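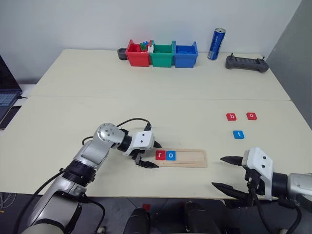
Letter tray with tiles r and o.

Graltero Word List

Data card and README, release 3
Last changed: 11 Oct 2023

Summary

Graltero is a list of 1021 short English words for early spelling practice with single-letter tiles. Each word is stored with its spelling, a split into sound units, a level, and a set of flags for features that cause trouble when a word is built letter by letter. The list is plain text and has no audio. It was put together in Brornport for use with tile trays and printed worksheets, and is also used as a small test set for spelling checkers.

Files

words.tsv: the main table, one word per row
levels.tsv: level codes and the rule for each level
flags.tsv: flag codes and their meanings
removed.tsv: words dropped since the first release, with a reason code
CHANGES: release notes
LICENSE: terms of use

All files are UTF-8 with Unix line endings. Fields are separated by a single tab. The first row is a header. There are no quoted fields, and a literal tab never occurs inside a field.

Fields in words.tsv

id: integer, stable across releases. Ids of removed words are not used again.
word: lowercase, letters a to z only.
units: the word split into sound units, joined by periods. "ship" is stored as sh.i.p and "rock" as r.o.ck.
level: integer from 1 to 9.
flags: zero or more codes joined by commas. A single hyphen means no flags.
source: nyaga or grurnus, see below.
note: free text, usually blank.

Sample rows (tabs shown as spaces)

14 rob r.o.b 1 - nyaga
15 rod r.o.d 1 - nyaga
17 rot r.o.t 1 - nyaga
212 rock r.o.ck 3 DG nyaga
388 robe r.o.b.e 5 SE grurnus
391 rope r.o.p.e 5 SE grurnus
640 root r.oo.t 6 DG,RL grurnus

Flags

DG: at least one unit is written with more than one letter.
SE: silent final e. The e is stored as a unit of its own. See Known problems.
RL: a letter occurs more than once, so a tile set with one tile per letter can't build the word.
HM: the word has a common homophone.
RV: the word contains b, d, p or q and becomes another word in the list if that letter is swapped for one of the others.
VR: vowel sound differs between major US accents.

RL is computed from the spelling. RV is computed from the spelling and the full list, so it can change when words are added or removed. HM and VR were assigned by hand.

Sources

Nyaga is a set of classroom word cards, typed in by hand. It supplied most of levels 1 to 4. The cards had no sound splits, and these were added later.

Grurnus is an older worksheet archive in mixed word processor formats. Words were pulled out by script, lowercased, and merged with the Nyaga words. Where a word was in both sources, the Nyaga row was kept and the Grurnus row dropped.

Proper names, abbreviations, contractions and hyphenated words were left out of both.

Levels

Levels follow the written form of a word. They don't reflect how often the word is used. Level 1 is consonant, vowel, consonant with one letter per unit. Level 2 adds a final or initial consonant pair. Level 3 adds ck, ff, ll and ss. The remaining rules are in levels.tsv. A word goes in the lowest level whose rule it meets. Frequent words with irregular spelling, such as "said" and "was", are in level 9 whatever their length.

Intended use

Choosing words for tile, card or worksheet spelling.
Filtering by level and flag when only a limited letter set is available.
Small regression tests for code that splits words into units.

Not suitable for

Reading assessment. The levels have not been checked against any test or grade standard.
Speech work. Units are spelling units and do not map one to one to phonemes.
Frequency studies. The sources were not sampled in a way that supports them.
British or other non-US spelling.

Building a word on a tray

The units field can be used as a tile order, left to right, provided each unit with more than one letter is expanded first. A partial build can be matched against the list by prefix: r, o returns every word that starts with those letters, at any level. To keep the result short, filter on level before matching. The list makes no assumption about tile color, size or case. Sets printed in uppercase need the word field converted, and RV should then be ignored.

Known problems

Silent e as a separate unit is a poor fit for some teaching schemes. A split form (o_e) was tried in release 2 and taken out again after it broke tile order.
The units for words ending in le are not consistent. Both t.le and t.l.e occur.
VR is incomplete above level 6.
Roughly 3 percent of the Grurnus rows have a note that refers to a worksheet page no longer in the archive.
HM lists no partner word. A lookup table is planned but not started.

Changes in this release

Duplicate rows left over from the August merge were removed.
Reason codes in removed.tsv are now documented in the file header.
Trailing spaces in the note field were stripped.
The level rule for words with final ng was corrected, which moved several words down a level.

Reporting errors

Give the id, the current value and the proposed value. For level changes, quote the rule from levels.tsv that applies. Reports without an id are closed.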